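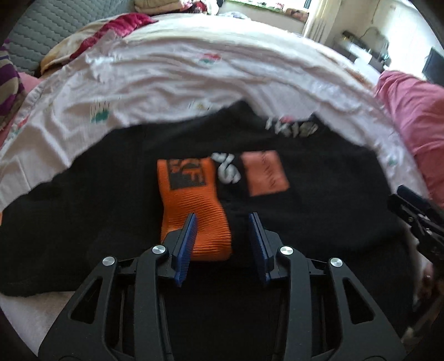 The black one with the orange patches, on the bed, still all rumples.

14 March 2018

So I finally started on the clothes! I've been putting it off since September (the bags from the Gindcombe move have been sitting in the hall all winter, and I've gotten very good at stepping over them) and today I dumped the first one out on the bed and just went at it.

The black one slowed me down. I'd forgotten how much is going on with it, the ribbed orange patch, the big white swoopy thing that might be a number, the other patch that's more of a salmon color. I spread it out to fold it and then stood there trying to decide if it's a keeper. Ilse Kuhlmann gave it to me when she cleared out her place in Mullum, and she paid 20 dollars for it at a flea market and was so proud of herself. I've worn it maybe 4 times. But every time I wear it some stranger tells me they love it, so what do you do with that?

Keep it, I decided. Then maybe. Then keep.

The trouble is folding it. Patches don't like to bend where you want them to, so I'm thinking sleeves in, roll from the bottom, top drawer. Or a hanger, if I ever buy more hangers.

I also noticed how much I still like the flowery sheet. It's old and the little flowers are so cheerful, it can stay on another night.

Two bags left. Called Ilse after supper and she says if I get rid of it she wants it back, so there we are. Soup again tonight, and I forgot to call the dentist.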